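I have been promising this review since we came back from our July coast trip, and I'm sorry it's taken me so long, but I wanted to use the thing on more than one holiday before telling you all to go and spend money on it. So! Today we're talking about the Dosteck weekender, the soft-sided travel bag that opens flat like a suitcase, and whether it really can carry you through a few nights away without a wheel in sight.

A bit of background for anyone new. I love a short break more than almost anything. Give me a railway station, a town I've never walked around before and a bakery that opens early, and I'm as happy as can be. What I have never loved is luggage. I had a little wheeled case for years, and it was perfectly fine on airport floors and perfectly awful everywhere else — cobbles, ferry ramps, the stairs up to every guest house I have ever booked (why is my room always at the top?). When one of its wheels finally gave up halfway along a seafront, I carried it the rest of the way under one arm and decided I'd had enough.

## What it's like to live with

The Dosteck is a rectangular bag with two carrying handles, a shoulder strap that comes off, and a zip that runs round three sides so the whole lid folds back. I bought the dark blue. It also came in a mustardy yellow that I dithered over for a good week, and I still think about it sometimes, but I know what I'm like with tea.

Inside there's one big space with a pair of crossed straps to hold your clothes down, a zipped mesh pocket in the lid, and a long flat pocket at the back that I use for a book and my paper tickets. Outside there's a front pocket just deep enough for a purse, phone, lip balm and a packet of mints, with a small key clip sewn inside. I adore the key clip. I have spent such a lot of my life standing on doorsteps rummaging, and I haven't rummaged once since I got this.

The lining is pale grey, and I mention it only because I used to have a bag with a black lining and could never find a thing in it. Dark socks simply vanished. With this one you open the lid and everything is there looking back at you.

## The first outing: Leiva

Our first trip with it was three nights in Leiva, and I packed the way I always do, meaning too much. Into the bag went two pairs of trousers, a skirt, four tops, a thick cardigan, pyjamas, sandals, a swimming costume I felt hopeful about, and my washbag, which is not a small washbag. It all went in. I had to kneel on the lid a little, but the zip went round without catching and the corners kept their shape.

Leiva is all hills, as anyone who has been will tell you. The walk from the station to our guest house goes down a long lane, across the little square and then straight up again, and this was where I found out what I thought of the shoulder strap. The pad is wide and soft and it stays put if you're wearing a coat. In a thin summer top it creeps. By the time I reached the square I'd hitched it up so often that I swapped to the hand-held handles, and they were lovely, nicely rounded and long enough that the bag didn't bang against my knees.

We dropped everything in the room and went straight out again for lunch, of course. There's a café on the corner of the square that does a tomato and bean stew with a great hunk of bread, and I had it on two of our three days and would have had it on the third if they hadn't been closed. If you go, sit on the side nearest the fountain. It's in the shade until the middle of the afternoon, and you get all the comings and goings from the market. 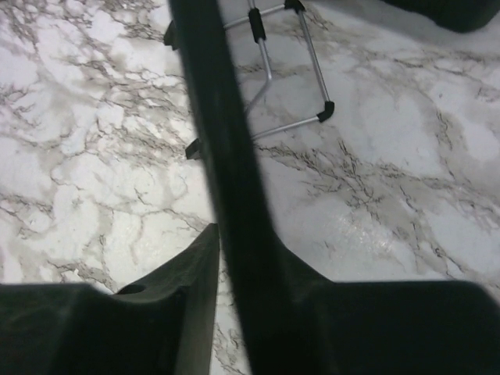 Pale marble pattern, dark veins, in both of these.
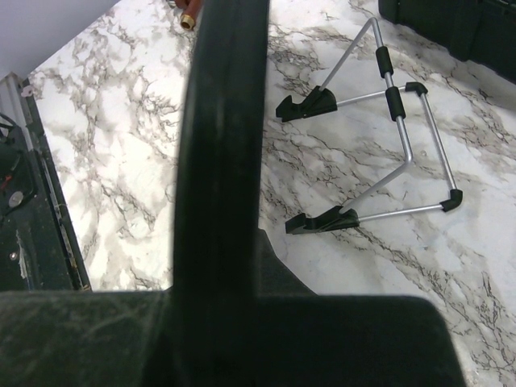 ## The wet one: Uvberg

Our second trip was up to Uvberg, and goodness, did it rain. I think we had one dry hour, and we spent it indoors eating cake because we didn't trust it. The good news is that the bag coped far better than I did. The outer fabric let the water run off for the whole walk up from the ferry, and when I opened the lid in our room the clothes in the middle were bone dry.

The front pocket was another matter. The zip there has no flap over it, and my notebook had gone wavy along one edge and the mints were past saving. I've since started keeping anything papery in the back pocket inside, and I'd tell you to do the same from day one. It seems a funny thing to leave out, given how well the main zip is covered, and it's my biggest grumble with the whole bag.

It dried nicely, though. I hung it open over the back of a chair near the radiator after supper and by breakfast it was ready to pack again. There was a bit of a tide mark on the base from where I'd put it down on the jetty, and it came off at home with a damp cloth and a drop of washing-up liquid.

I must just say, even in the rain, Uvberg is worth the crossing. The old harbour path is sheltered for most of its length, the little museum has a stove you can stand beside for as long as you like, and the bakery by the landing stage does a cardamom bun the size of a saucer. We brought a bag of them home and they travelled on top of my cardigan, inside the crossed straps, without a single squashed one!

## Can you do 24 hours with it?

A few of you asked whether it's too big for just one night, so I took it to Plavgate for 24 hours to see. My answer is that it's a little on the roomy side, but it doesn't look silly. With only a nightdress, a change of clothes and the washbag inside, it slumps in the middle when you carry it by the handles, and things slide down to one end if you wear it on the strap. Tightening the crossed straps as far as they'll go helps a good deal. So does filling the empty space with shopping on the way home, which I managed with no trouble at all (two jars of plum jam, a tea towel and a very heavy book about lighthouses).

It sat happily on the luggage rack on the train, and on the bus back it fitted between my feet. I couldn't push it under the seat in front when it was full, so if you're someone who needs a bag to go under a seat, do measure before you buy. I wish I had.

## What I'd change

I've already had my moan about the front zip. Apart from that:

- The shoulder strap wants something grippy on the underside of the pad. I've wrapped a thin scarf round mine and it has made a real difference, though it does look a bit homemade.
- There's no sleeve on the back for slipping it over the handle of a wheeled case. I don't need one these days, but I know plenty of you travel with both.
- I'd love a separate place for shoes. I use an old cotton drawstring bag and lay it along the bottom edge, soles outwards.
- The zip pulls are small and rather slippery with cold hands. A loop of ribbon on each one sorted that, and it helps me spot my bag in a pile.

None of those have put me off using it. I reach for it every time now, and the poor old wheeled case is in the loft with the Christmas decorations in it.

## The money bit

I paid 100 for mine, in a sale, and I felt slightly faint as I did it. It's a lot for a bag with no wheels. I'd been looking at a leather one for 300, though, and stroking it every time I went past the shop, and I am so glad I didn't give in, as I'd never have dared put it down on that jetty. After three trips the stitching on the Dosteck is still tight, the handles haven't frayed, and the corners have hardly scuffed, even with me dragging it out from under beds.

Would I pay full price? I think I would, if I travelled as often as I'd like to. If you only get away once a year, I'd hang on for a sale or see if a friend will lend you theirs first. And if you have a bad shoulder or a bad back, please do stick with wheels. It's comfortable for a bag of its sort, but it gets heavy when it's full, and there's no getting round that on a hill.

## A few things you asked me

**Does it wash?** The label says to sponge it only, and that's all I've done. I haven't been brave enough to try the machine.

**Will it keep its shape in a cupboard?** Mine has gone a little soft along the top, so I stuff it with a spare pillow between trips. It puffs back up beautifully, and it gives the pillow somewhere to live.

**Is the lock included?** No, there isn't one in the box. The two main zip pulls do have holes that line up, so a tiny padlock will go through.

**Which colour would you choose now?** Still the blue. But if any of you have the yellow, do leave me a comment and tell me how it's wearing, especially if you're a tea spiller too. I've got my eye on a few nights back in Leiva, and I could perhaps be talked into a matching washbag before then.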